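# Grallen hand-held gripper + the Kasten training recipe, quick review

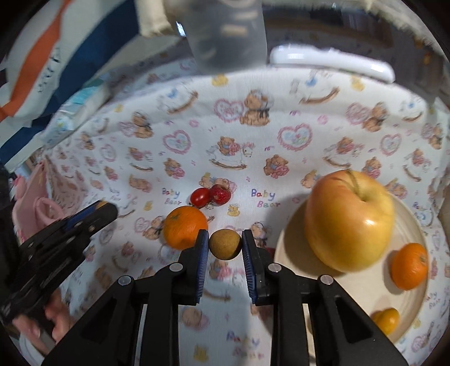

*Photo: Till Sauerland / Clemberg notes, 19 Jan 2022*

Short version: good tool, method mostly holds up, pads are the best part. Long version below, written fast, sorry.

What you get. A pair of hand-held grippers, black plastic, two fingers each, plus the Kasten software that turns your recordings into a policy for the arm. You do the task by hand, the arm learns from it. No teleop rig. Setup took me 30 minutes and most of that was drivers.

**The pads.** Blue, ribbed, on the inner faces of the fingers. Came in expecting to replace them. Didn't. The small brown fruit sits between them fine, a bit above the cloth, and that's a nasty shape for two fingers. Our old Moren had flat pads and I'd never have bothered trying anything like it.

**The linkage.** Open triangles, so it's light. Wrist still complains after a long session. Grip could be slimmer, my hands are not big.

**The method.** The claim in the Kasten write-up is that variety beats volume. Fewer repeats of the same pick, more changes of object and background. I was doubtful, so I ran it both ways:

- Set A: 2000 demos, one fruit, plain gray mat
- Set B: 300 demos, mixed fruit, busy cloths (teddy bears, hearts, rocking horses, you name it)

Same training settings, same arm, same task: pick up the fruit, put it on a plate. Then 30 trials each on a cloth neither set had seen.

Set A got 8. Set B got 19. Big gap for so much less recording. I reran Set A with a different seed becuase I didn't believe it. Still 8.

Caveats. One arm, one room, one person scoring (me). Thirty trials is thin. And B had more kinds of fruit in it, so I can't tell you how much came from the fruit and how much from the cloths. Would need a third set with mixed fruit on the gray mat. Planned, not done.

Failures were mostly size. Policy trained on small stuff goes in too narrow on a big apple, bumps it, backs off, tries the same thing again. Mandarins no trouble. Strawberries got picked but a couple came out dented, there's no force reading in this version and it shows. If you work with soft produce, wait for the next one.

**Annoyances**

- Calibration drifts. Redo it every morning, the manual says weekly. No.
- With two grippers going at once the recordings slip out of sync now and then. Toss those runs.
- Export tool crashes if a folder name has a space in it. Lost most of an afternoon in October to that.
- Pivot caps on mine needed snugging down in week one

Support answered the same day both times I wrote, and the export bug is suposedly on their list.

**Buy it?** For a small lab doing tabletop picking, yes. If you already own the Moren and only care about boxes, keep the Moren, it's tougher. And whichever you record with, swap the cloth and the objects before you add more repeats. I'll post the third set when the arm is free again, probably after the Clemberg demo.

Four out of five. Lost one for the calibration.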